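Ornamska Bench Kit for Small Arms
Refurb & Teardown Edition

Home > Kits > Bench automation > Ornamska Bench Kit

In stock at Faltmont
Price: $3,410
Ships in 9 business days
Item no. 194

Hi, I'm Gordon Tremblay, I run the kit side of the shop, and I wrote this page myself, so if something is unclear you know who to yell at. I've had the Ornamska kit on my own bench since December and I like it a lot, with a few gripes that I'll get to.

What it's for

The Ornamska is an add-on kit for people who already own a small six-axis arm and want it to do close work inside things: desktop computers, set-top boxes, power units, the guts of a printer. You bring the arm and the controller. The kit brings the fingers, the mounting plates, the cable guides and the software that ties it all together. If you don't have an arm yet, look at the Resham bundle instead, it's a much better deal than buying the pieces one by one (and it comes with this kit's long fingers anyway).

Most of the folks who buy it from us do computer refurb. They have pallets of office towers coming in and they want the memory out, tested, sorted and put back. That's the job I test on too, mostly because old towers are cheap and I don't cry when I scratch one.

What's in the box

Long fingers, one pair, with replaceable tips
Short fingers, one pair, for flat work like tablets and keyboards
Adapter plate (tell us which arm you have when you order!)
Cable guides and a bag of straps
2 spare sets of tips
Ornamska desktop software, one seat, no yearly fee
A printed quick-start card, plus the full manual as a download

Not included: the arm, the table, a wrist camera, a compressor. The kit is all electric so you won't need air for it, but I get asked every week.

Setting it up

Count on an afternoon. The plate goes on first, then the fingers, then you run the touch-off routine so the software knows where the tips are. The first time I skipped half of the touch-off because I was impatient and wanted to see it move, and I spent the evening wondering why every pick landed a hair to the left. Do the whole thing. It's dull, but you only repeat it when you change tips.

Cables are where I'd slow down. Use the guides, leave a loop with some slack in it behind the wrist, and then jog the arm by hand through every pose you plan to use before you let it run a program. A cable that looks fine with the arm up high can be tight as a string once it's reaching down into a case.

For the table, anything flat and heavy will do. I'm a big fan of slotted aluminum because you can bolt a stop wherever you like and slide the work up against it. We carry the Gosselin tops in two widths, and the narrow one is plenty for a single tower.

How it works with towers

You lay the case down, take the side panel off, and teach the software three points on the chassis. After that it can find the memory slots, the drive bay and the power connectors from a saved layout. Layouts are small files and you can swap them with other users. I've put mine up on the downloads page, and they cover the common business towers we see around here.

The long fingers are the reason to buy this over the cheaper kits. They're slim enough to come straight down between a drive cage and the edge of the board without bumping the wiring, and they give a little when they touch something solid. Do pull the CPU cooler first if it's a tall one! The software can plan around it, but the moves get slow and fussy, and you'll get bored watching.

Memory is the easiest part to teach. Power plugs are the hardest, especially the big one on the motherboard with the clip — I still do that one by hand about as often as I let the arm do it, and I'd be fibbing if I told you otherwise. Blue latches, drive trays and the like fall somewhere in between. Some open on the first push and some need you to go back and tweak the angle.
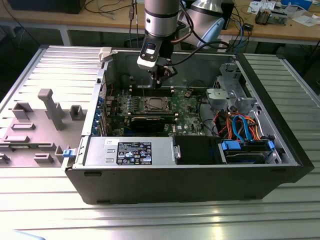 Noémie McIntyre wrote in to say the long fingers were worth the money on their own, but that the saved layouts had been a letdown at first: two towers with the same model name can have slightly different boards inside, and she had to re-teach the slot positions on half a pallet before she got into the habit of checking the board number. She also wished the manual had said so up front, and she'd like the software to warn her.

She's right on both counts. I've added a note to the quick-start card and passed the warning idea along to the people who write the software. Meanwhile, name your layouts by board number and you'll save yourself the same headache.

My gripes

The finger tips wear faster than I'd like if you do a lot of sheet metal. The two spare sets will hold you for a while, but put a third in the cart if you're running every day.

The software looks like it was drawn by somebody who loves gray. Everything is there, it just takes a while to find it, and the undo button is in a menu (why?).

The strap bag. Half the straps are too short. We toss in a few longer ones with every order, no charge.

Will it fit my arm?

If your arm has a standard round flange and can carry the kit's weight plus whatever you're lifting, most likely yes. Send me the make and model before you order and I'll check the plate drawing for you. If there's no plate for it, we can have one cut at Faltmont, and that adds to the wait.

Returns and support

You can send it back within the return window as long as the tips haven't been used. If they have, we'll still take the kit and just charge you for the tips. Support is by email or phone, and for this kit it usually ends up being me. Send a photo of your setup with your question and things go a lot faster.

Goes well with

Gosselin slotted top, narrow or wide
Resham arm bundle
Spare tips for long fingers, per set
Extra software seat

Price and stock checked 29/01/2026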